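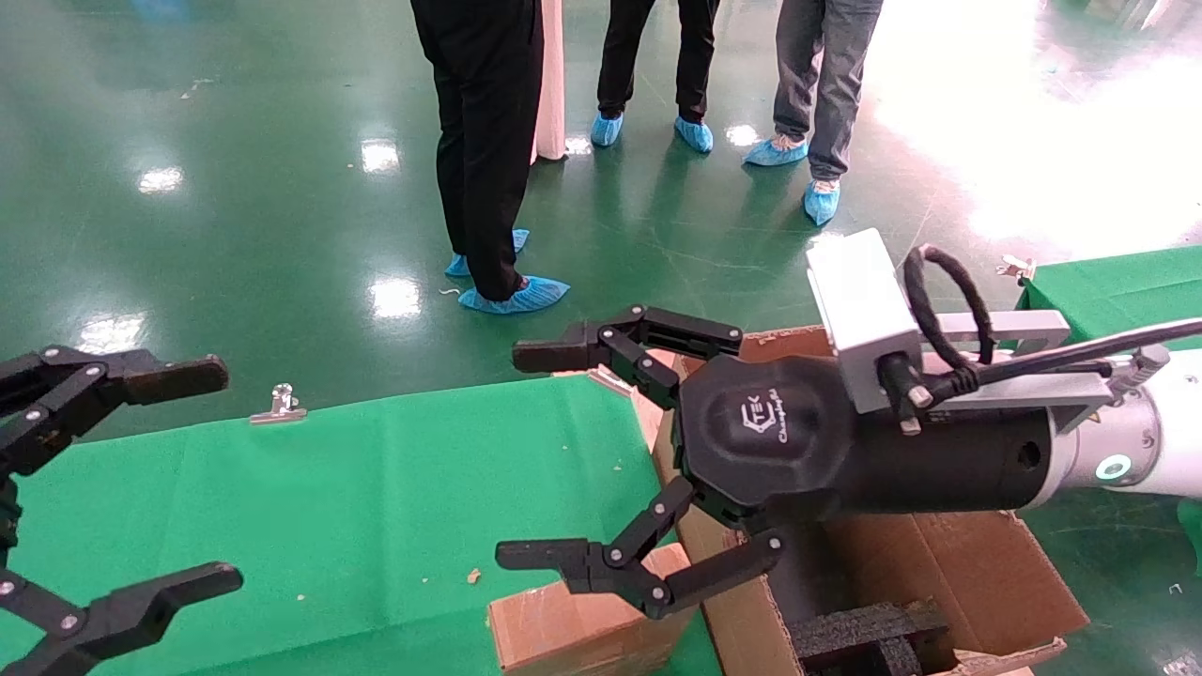 Open cardboard box with the gripper above it.

August, notebook 6, glue trials continued

Started at 7:40. Humidity cabinet had held overnight, going by the chart. Pulled the first set of carton flaps and let them sit on the rack before touching them. Last time we peeled them straight out of the cabinet and the numbers were all over the place.

Two glues in this round: the Kidolitz hot melt we already buy, and the starch paste from Flevov. Board is all Peng single wall, same pallet, cut across the flutes. Lợi Lương cut the strips and marked the back of each one in pencil. Marker bled into the liner on the last batch and we couldn't read half of them.

Hot melt flaps peeled the way they did in July. Fiber tear across most of the bond, clean patch at the lead end where the bead starts late. I still think that is the nozzle and has nothing to do with the glue. Need to take the nozzle off and look at it.

Starch is harder to call. Dry strips tore fiber everywhere, better than I expected. Cabinet strips let go at the glue line, and the paste had gone soft enough to mark with a fingernail. Krum Karagiannis says the Clutmont plant ran into the same thing with starch and fixed it with a longer press time. We have been pressing for 11 seconds. No record here of what Clutmont used - asked him to find out.
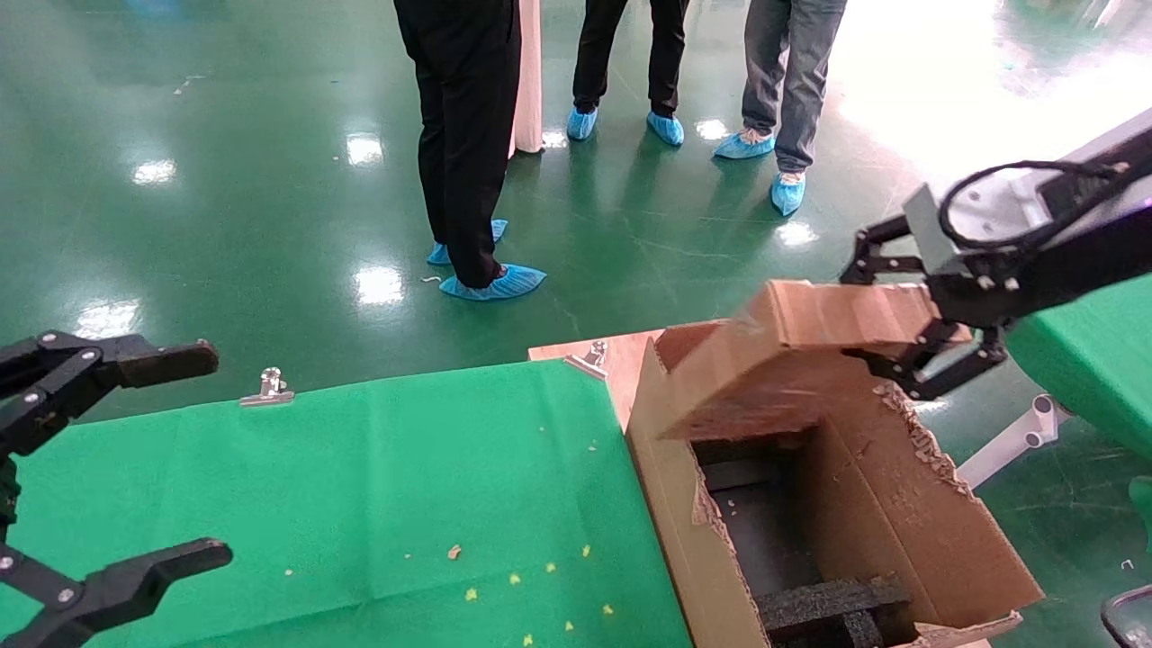 Redid the press on a short set after lunch, same paste, same weight on the plate, time doubled. Those go in the cabinet tonight with 2 hot melt strips as a check. I want to see whether the glue line still goes soft. If it does, press time is a dead end and we should ask Flevov for the version with the hardener in it.

Paste pot was thick by mid afternoon. Nearly 300 grams scraped out and thrown away. Mix smaller batches, and write the mix time on the lid.

Peel tester drifted again when the side door was open. Zeroed it twice. Anything before 9:00 on the log sheet is from before the first zero, so cross those lines out and don't average them in.

To do:
Nozzle off, clean, photograph bead start
Order strip blades, the wide ones
Krum to call Clutmont about press time
Lợi has the spreadsheet, new column for press seconds
Check cabinet water level before leaving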